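Demonstration gathering (robot learning)

From the Badby household robotics wiki, learning section

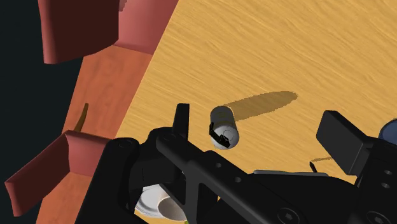

What is demonstration gathering?
It is the business of collecting worked examples of a task, each one a recording of what the robot sensed and how it moved, so that a learning system can be trained to do the same task by itself.

I've looked after this article for a good while now, so forgive me if it leans towards the way we do things at Badby. Most of it holds anywhere.

Overview

A learning system of this sort starts out knowing nothing about cans, bowls or tables. You give it a heap of examples and it works out which movements tend to follow which views. One example is usually called an episode or a demonstration (I use both, sorry). An episode has a beginning, where the arm is in its rest pose and the objects have been put somewhere, and an end, where the task is done or the operator gives up. In between you store the camera pictures, the joint positions and the commands sent to the arm, all stamped with the same clock. If the clocks drift apart you get a robot that closes its fingers a moment late, and you can spend a whole evening blaming the network for it. I have!

Real and simulated examples

Examples can come from a real arm on a real bench or from a simulated one. Simulation is lovely for resets. You press a key and everything jumps to a fresh position, nothing rolls under the cooker, and the lamp can be moved to the other side of the room for free. In the simulated tabletop shown on this page a white can lies on its side with the two black fingers of the gripper either side of it, neither touching yet, and its shadow runs off a good deal further than the can is long. Shadows like that are worth having in the set. A system that has only ever seen soft, even light can get properly muddled by a dark streak on the wood.

The trouble with simulation is contact. Simulated fingers may grip too well or hardly at all, and cylinders can behave oddly when squeezed near the end. Our Dulstead set is simulated from start to finish, and the grasps it teaches are a bit too confident when moved over to the real arm. Mixing in real episodes helps, though I couldn't give you a rule for the proportions.

How the examples are driven

There are 2 common ways to drive the arm. One is by leader arm, a small copy of the robot that you hold and move while the other one follows. The other is a hand controller or a keyboard, which is slower and gives jerkier paths but costs next to nothing. We use Bepari for recording with either. It's our own program, rather plain to look at, and it writes each episode to its own folder so that one bad file doesn't spoil the rest.

Operators have habits, and the system will copy them. If you always pause just before you close the gripper, the robot will pause too, sometimes for ever. Try to keep moving, even slowly. I also like to have 2 people sharing a set, although some groups prefer a single steady hand and I can see why.

Variety

Move the objects between episodes, and by more than feels natural. Turn the can. Stand it up, lay it down, put it near the edge. Change what else is lying about as well, or the system may decide that the bowl is what matters and head for wherever the bowl used to be.

Failed attempts are a point of argument. Dropping them is simplest. Keeping the ones where the operator fumbles and then recovers is often more useful, as the robot will fumble as well and needs to have seen a way back.

Checking and trimming

For Dulstead we recorded 3000 episodes and kept 2880 after checking. The ones thrown out were mostly missing pictures, plus a batch where the gripper reading was stuck at open. Checking is dull work (tea helps) and I'd still do it before any training. Grurnel, the checking script, flags episodes that are very short, very long or completely still at either end, and a person then plays them back and decides.

Trim the still parts, but leave a little at the end so the system learns to stop.

See also: Teleoperation; Changing the lighting; Bepari folder layout; Grasping cylinders (stub, please add to it)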